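Losta changes towel care advice for furnished lets

Losta, which manages 199 furnished flats in Seltaddale, has rewritten its household linen guidance after an increase in requests for replacement towels. The new version takes effect in November and covers bath, hand and kitchen towels supplied with a tenancy.

The main change concerns drying. Tenants were previously told to fold towels straight from the machine. The revised text asks them to shake each towel out, dry it fully on a rail or line, and fold it only when no damp can be felt along the hems. Fabric softener is no longer recommended for terry cloth. According to the firm's linen buyer, Areti Vasilakis, softener leaves a coating on the loops that reduces the amount of water they take up.

Losta replaced 689 towels over the past year, almost twice the number budgeted for. Vasilakis said most of those returned had a stale smell or flattened pile, and that few were torn.

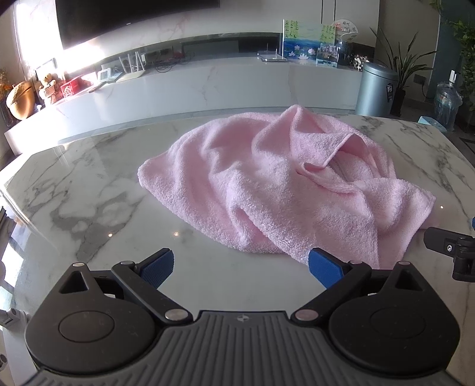

Terry cloth is woven with an extra set of warp threads, which form the loops on the face of the fabric. The loops increase the surface area and hold water, but they also slow drying wherever the cloth lies double. A pink towel left bunched on a marble table, folded over itself in several soft ridges, has far less of its surface open to the air than the same towel hung flat. Stone adds to the problem, as a polished top lets very little air reach the underside. The guidance therefore asks that damp towels are kept off tables, worktops and closed cabinets.

Washing instructions have also been altered. Coloured towels should be washed separately for the first 3 cycles, and the drum should be no more than two-thirds full. Loops that have been pulled should be trimmed level with scissors and never drawn out by hand.

Rafail Manolakis, who runs the firm's laundry contract, said a 20-minute spell in a tumble dryer on low heat, followed by line drying, would restore some of the pile on older towels.

Printed copies will be left in each flat at the next inspection. Tenants who want a replacement before then should apply to the Seltaddale office and hand in the old towel at the same time.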